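Guia de boas práticas Vuredis para tarefas domésticas com braço robótico: avaliação

Comprei o guia em setembro, na versão impressa, 63 páginas com espiral. A Vuredis vende também um PDF, que não testei. O texto é assinado por Danish Butt e trata de limpeza, arrumação e manuseio de objetos leves em bancada.

A parte mais útil é a das regras antes de ligar o braço. São 52 itens, agrupados por etapa, e a maioria cabe em uma linha: fixar a prateleira ou conferir se ela não desliza, definir quem fica com a parada de emergência, combinar em voz alta o início do movimento. Imprimi a lista e colei na parede.

O capítulo sobre tirar o pó é o mais detalhado. O guia manda segurar o espanador pelo cabo, perto da cabeça, e começar pela tábua de cima, para que o que cair seja recolhido na passada de baixo. Os resíduos de teste devem ter cor que contraste com a superfície.
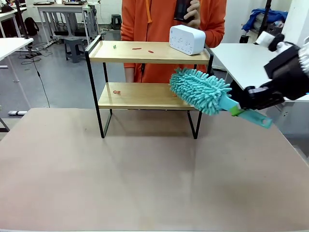
Objetos que ficam na prateleira durante a limpeza, como uma régua de tomadas, têm regra própria: desligados da rede e fora do trajeto da garra. Quem estiver do outro lado do móvel mantém as mãos longe da tábua enquanto o braço se move - ponto que eu colocaria na primeira página, e que só aparece no fim do capítulo.

Pontos fracos: o índice é ruim, a tradução troca "garra" por "pinça" sem critério e a parte sobre cabos no chão tem três parágrafos. O guia da Nedden é melhor nisso, embora custe mais.

Nota: três de cinco. Serve para equipes pequenas que ainda não têm procedimento escrito.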